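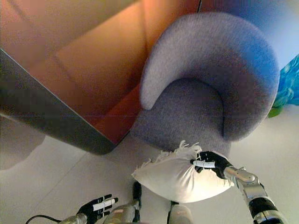

Cushion Storage and Seating Layout in a Shared Student Lounge

Project report, Housing and Interiors course, Erska building

1. Background

The lounge on the ground floor of Erska is used for reading, meals and group work. Loose pillows tend to end up on the floor by evening, which slows down cleaning and wears out the covers. The project looked at where pillows should be kept, and which covers hold up when they are moved often.

2. Materials

Two types of cover were compared. The Rotau cover is plain white fabric with a tassel fringe. The Weldu cover is gray and has a piped edge. Both were fitted over the same 700 g filling. The purchase budget was 1,605 crowns, of which 449 went to the fringed covers.

3. Method

Each pillow was picked up by one end, carried to a chair and set against the backrest. This was repeated 20 times per cover. The fringe and seams were then checked under a desk lamp. Floor space in front of the chairs was kept clear during the trials.

4. Results

The piped edge kept its shape. On the fringed cover the tassels tangled, and two came loose at the corner used for lifting – the seam itself held. Gripping the end bunched the filling in both types, and a short shake restored it.

5. Discussion

An open shelf beside the chairs took less effort to use than the lidded bench tried in December. Fringed covers are suitable for chairs where pillows stay in place. Wash tests were not done. The remaining covers are stored in the Vustlow cabinet, second shelf.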